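The Pouch

Vibeke Arnardóttir had been told to pack light for Vindidstead, and she took this as a personal remark.

"It's two nights," said Sowmya, from the doorway. "In a house with towels."

"You don't know about the towels."

"Ragnarsson said there were towels."

Ragnarsson had also said there was a bus. Vibeke had looked up the bus. It ran in March, for reasons of its own, and the rest of the year you walked up from Brenusora with whatever you'd been foolish enough to bring.

So she had put everything on the table and was being strict with it. The coat had gone back in the closet. The second coat had gone back too, after a hearing. Her aunt's history of Farnora, all 471 pages, had been carried off by Sowmya while she was looking for a pen.

What was left was the small stuff, and small stuff argues harder. Was a sponge luggage? It was if the house had towels and no sponge. The red cloth was for wiping things, or for waving at a rescue party. The game console was for the train, and for the evenings, when Ragnarsson would want to talk about his boundary dispute.
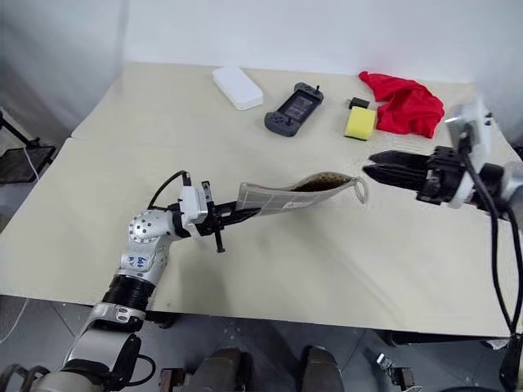 "And what goes in the gray pouch?" said Sowmya.

Vibeke thought about it. She had paid 900 kronur for that pouch, years ago, and had never taken a trip without it.

"The pouch comes empty," she said. "In case I buy something."

"In Vindidstead?"

"They may have a shop."

Sowmya went to find out about the shop. When she was safely on the phone, Vibeke got the second coat out of the closet and put it on.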